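Notebook, May, finish bench

Starting the shellac trials at last! Marek Vondráček dropped off the Tredura flakes this morning and I have wanted to try them for weeks. The idea is a glossy top coat that can be padded on by hand and repaired in an afternoon, with no spray booth. 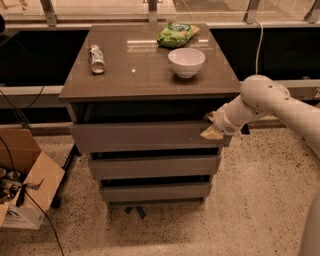
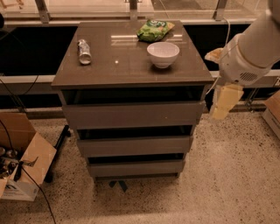
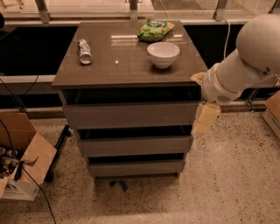

Chest of drawers with the glossy top, bowl and green snack bag on it in all three.

Mixed the first jar at 100 g of flakes to 1000 ml of alcohol. It took most of the morning to dissolve and I kept going back to swirl it (could not leave it alone). Strained through an old cotton shirt. Lovely color, like weak tea, and hardly any wax at the bottom.

Padded nine coats onto the maple offcut. By coat four the grain was jumping out. Coat six dragged badly, pad too dry, so I added two drops of oil and it glided again. So satisfying!

Second offcut is walnut, from the Michalík pile. Pores are much more open and it will need filling first. Pumice is in the Wurkero tin on the high shelf, label has fallen off.

Marek also lent me his photocopy of a varnish recipe dated 1697. Half of it is resins I have never heard of, but the advice on pads is the same as what we do now: soft wool inside, linen outside, never stop moving on the surface. I read it twice over lunch.

To do:
Level the maple with the finest paper, light touch
Fill walnut, leave overnight
Ask Cimstead if they still sell the blonde flakes in small bags
New lid for the jar, this one sticks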